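Vedia Hand Guiding Kit
Lead-through and remote teaching for light robot arms
Supplied by Fairweather Automation, Stutbridge

The Vedia Hand Guiding Kit allows an operator to show a robot arm a task directly, without writing a program. The operator moves the arm through the task by hand, or drives it from the remote control station, and the controller records the movement for review and playback.

The kit is intended for training centers, research laboratories and small workshops in which tasks change often. It is offered in two versions. The Standard version supports teaching by hand. The Remote version adds the control station and a 15 m cable.

What is supplied
Guiding handle with enabling switch
Wrist adapter and fasteners
Recording module, storing up to 40 demonstrations
Foot pedal for marking the start and end of a demonstration
Operator manual, printed and electronic
Control station and cable (Remote version only)

Recording a demonstration
The arm must be placed in teaching mode before the handle is used. Operators should record at least 5 demonstrations of each task, varying the starting position of the workpiece between them. A demonstration may be deleted from the module at any time before it is transferred.

Handling wood and other workpieces
The payload setting must include the gripper, its mounting plate and the workpiece. If the setting is too low, the arm will sink while it is being guided. Screws at the wrist should be checked before each session, and cables should have enough slack for the full range of the task. 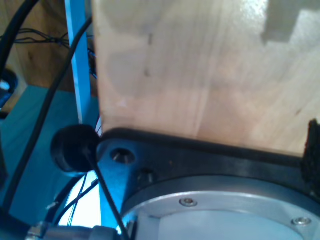

Blocks with stepped or notched faces should be taught at reduced speed, particularly during the final approach.

Warranty and support
The kit carries a warranty of 2 years from delivery. Operator training is held at Stutbridge and may be booked through Trudy Katene, Customer Training. Technical questions should be addressed to Clem Hapeta, Product Support.

Page last revised March 19, 2023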